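Household Systems, handout 8
Sorting a mixed surface
Notes by Shalini Ahuja

Required reading: the Layug chapter on tidying, and the Nosico pamphlet if you can stand it. Both claim that a cluttered table can be cleared by putting like with like. I have my doubts, and today's session is mostly about why.

1. What the rule says
Layug tells you to make categories first and touch things second. Food here, tools there, vessels somewhere else. It sounds sensible. It also assumes you already know what everything is, and on a real table you often don't.

2. Where it gets shaky
The apple and the banana give no trouble. Both are food, both can go in a bowl. The metal cup is a vessel, but it has a red-orange loop curling around it, and the rule is silent on things that are tangled or touching. Do you sort the cup, the loop, or the pair? Then there is the thin rod or wire lying diagonally across the middle. Is it a tool, a part, or trash? The pamphlet would send it to "miscellaneous" - a category that grows until it is the whole table again.

Look hard at the blue block and the small dark square thing before you name them. I have heard three confident answers for each, and a confident label is how a sponge ends up in the stationery drawer.

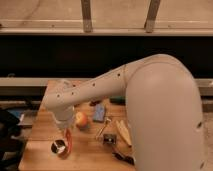
3. The Harnitz objection
Harnitz sorts by where a thing will be used next. Better, I think, but it only works if you know the household. A stranger's table defeats it.

4. For next time
Write 500 words on one of the two methods. Say where it fails as well as where it works. Please don't cite the Ballemix survey - the sample was 821 people describing their own kitchens from memory, and I wouldn't trust my own account of mine.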